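Storing spare cable and wiring in a home workshop

Last revised Tue 29 June

Most faults in stored cable come from how it was put away. Copper will tolerate a good deal of bending, but it hardens each time it is bent in the same spot, and a conductor that has been folded tight over a shelf edge will often break inside sound insulation.

Coiling

Coil in the direction the cable wants to go. Cable off a drum has a set, and working against it puts a twist in every turn. For ordinary flex, keep the inside of the coil no smaller than 80 mm across. Extension leads need more. Never wind a lead round the hand and elbow – the figure it makes is uneven and the inner turns kink first.

Fasten the coil in two places, opposite each other. Hook-and-loop strip is best as it can be opened again. Cable ties are acceptable if left slack enough to turn by hand. Ordinary rubber bands perish and leave a sticky mark on PVC.

Labels

Write the length and the conductor size on a tag before the coil goes on the shelf. Pencil on card lasts longer than most felt pens. The Davham tie-on tags are stiff enough to write on in place; the Dovari ones tear at the hole.

Short lengths

Anything under 5 m is a nuisance on a hook and is better laid flat. Made-up looms with several wires should be kept apart from plain offcuts, or the loose ends work through them and have to be picked out.

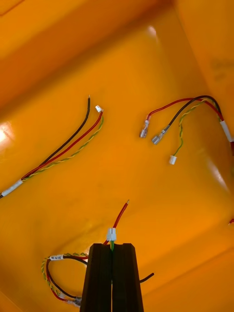
Smooth-sided plastic is preferable to wire baskets or rough timber, both of which catch on connectors. Do not fill a bin past the point where the lowest item can be lifted out without dragging the rest. A bin that will not shut is two bins.

Damp and heat

Keep the lot off a concrete floor. Bare ends left in a damp shed turn dull by the following May and will need cutting back to bright metal before they are used. Avoid the space above a boiler or against a south-facing window, where soft PVC stiffens. Old rubber-covered flex that cracks when bent should be thrown out, whatever its length.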